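Vukgate laundry cell

The Vukgate laundry cell is a two-armed robot and the furnished rooms it works in, kept at Claltby for trials of household chores. Its main job is moving clothes between a bed and a laundry basket. The name covers the machine, its hands and cables, and the furniture, as all of them have to be set up together.

Setting up

The daily routine is set out in the Hijazi checklist, which has 23 steps. Most deal with the arms and wrists: joints are moved slowly to their end stops, brackets are checked for play, and each finger is closed on a folded cloth. The rest cover the rooms. The checklist is said to take 19 minutes, a figure that appears to leave out the time spent finding the right hex key.

Upkeep

Wrist cables are the weak point. The makers' notes call them maintenance-free, but the workshop log for one period to May lists 194 repairs, and the largest share were for cables rubbed or pulled at the wrist. Loops are now left slack so the hand can turn - a cure that brings its own trouble, as a slack loop can catch on bedding. Finger pads are wiped with a dry cloth, and lint is picked out of the thumb joint by hand.

Claims and doubts

A Nadden report credited the cell with up to 393 garments between services. It did not say what counted as a service, or how often a person stepped in. Dark clothes on white sheets are also an easy test, and little has been published on white clothes, socks or anything with buttons.
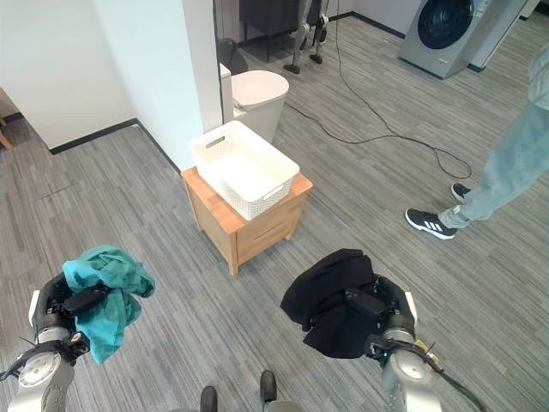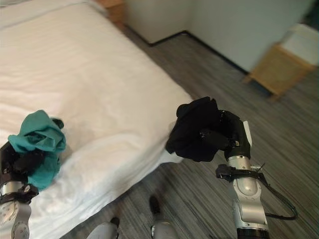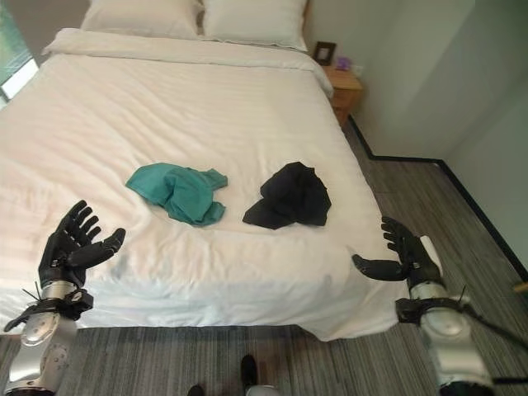
Teal and black garments during work with the cell.

Reading time: 2 minutes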